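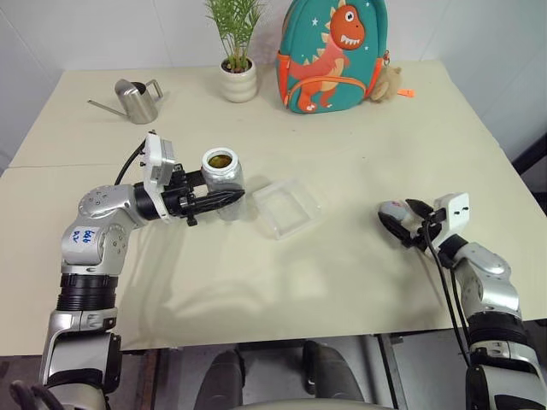 The Follero two-arm bench with a clear jar in the left gripper and the shallow tray between the arms.

Follero Two-Arm Bench
Sold and set up by Skustlow
14/08/2025
Shares 36 | Comments 3

Follero is a pair of arms on a shared workbench, made for shops that handle lots of different small things in a day. We've had one running in our own returns room since May and we like it a lot!

Returns are a funny kind of work. One person sends back a backpack, the next a watering can, then a plant pot, and every item has to be picked up, turned over, looked at and put somewhere. Most machines want the same box over and over. Follero has two arms with two-finger grippers and a camera mount at each wrist, so it can work on a mixed table, and it can hold one thing on the left while it deals with another on the right.

What it changes for the crew

Tolera Jemal runs our returns room and had plenty of doubts going in. Her crew used to stand at the bench for a whole shift, lifting and setting down, and the sore wrists came with it. Now the arms do most of the lifting and the crew does the judging: is this fit to sell again, does it need a clean, should it go to parts? Tolera moved two people from the bench to the repair desk, a job they had been asking for (and they're good at it). Shifts are the same length as before and everyone who was there in May is still there.

It did take some getting used to. The first weeks were slow, and the crew had to learn to leave space between items, which feels wrong when you've spent years packing a table full. Soft things with straps still need a person to straighten them now and then. We now handle 600 items a week through the bench, and the room is a lot quieter at the end of the day.

Teaching it a new item

You guide the arms through the job by hand, save it, and run it again slowly. Amanuel Asfaw wrote the lesson screens, and he wrote them for people who have never touched a robot. Large buttons, plain words, one step at a time. The crew picks which items to teach next, and we'd really urge you to do it that way too, they know which ones are a pain!

Details
Arms: two, bench mounted
Grippers: two-finger, one per arm
Cameras: one mount at each wrist
Saved lessons: up to 900
Setup: two days on site, crew training included
Table: pale beige top, other colors on request
Spare gripper fingers: one set in the box

Questions about fit, floor space or training can go to the Skustlow desk. Bring a list of your ten most awkward items and we'll try them on the bench with you.

Related items
Asfaw Lesson Screen, wall mount
Polholm Rolling Bench Base
Follero Spare Finger Set
Polholm Shallow Trays, pack of 36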